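Chapter 8
Buying a Hand: How to Read a Robot Kit Before You Pay for It

The first robot hand I ever bought with somebody else's money came in a very handsome case. It had five fingers, a thick manual and a sales video in which it played a piano. I was thrilled! Then I asked it to pick up a cup, and we spent most of December finding out why it couldn't.

So this chapter is about shopping. You've spent seven chapters on joints, motors and control loops, and you could probably sketch a decent hand on a napkin by now. But most of you will end up working with hands that other people designed, and somebody (you, I'm afraid) will have to read the brochure and decide whether the thing is any good.

Our running case is the Droltov bench kit, a pair of five-fingered hands sold with wrist mounts, a controller and a year of phone support. I picked it because the company publishes its full spec sheet, and because my colleague Yi-chun Sin had already put one through 14 days of ordinary chores before I started writing. Her notes are blunt and I've borrowed from them freely. We'll set it beside two rivals, the Gredeo and the smaller Nosari, when we get to prices.

Yi-chun's favorite test is a drink of water. It sounds too easy, I know. But think about what's in it: a glass that's hard for some cameras to see, a lever that wants a push in one direction, and a liquid that will happily go everywhere if you get the timing wrong. A kit that claims to be "ready for the home" ought to have an answer for all of that.
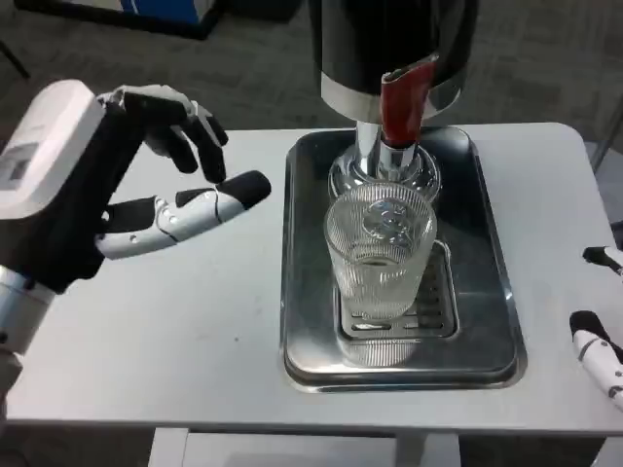
Now, the brochure. The Droltov sheet gives you grip force on the very first line, in big type, and students always go straight to it. Please don't! Grip force is a bit like top speed on a family car. What I want to know first is how small a force the hand can hold steadily, and that number is on page 12, in a footnote, measured with the hand at room temperature and freshly calibrated. Circle it when you find it.

Next, look for the cycle rating. Droltov promises 2,000 full open-and-close cycles between tendon checks. Is that a lot? Work it out for your own job before you answer. A hand that serves drinks at a trade show will get there much sooner than one that turns a valve twice a shift.

Thabiso Sithole, who reviewed an early draft of this chapter, wanted me to put the service contract ahead of all this, and he has a point (he once waited 12 weeks for a thumb). We'll get to contracts in Section 8.3. For now, have the spec sheet from the back of the book open next to you, and a pencil, and let's start with fingertips.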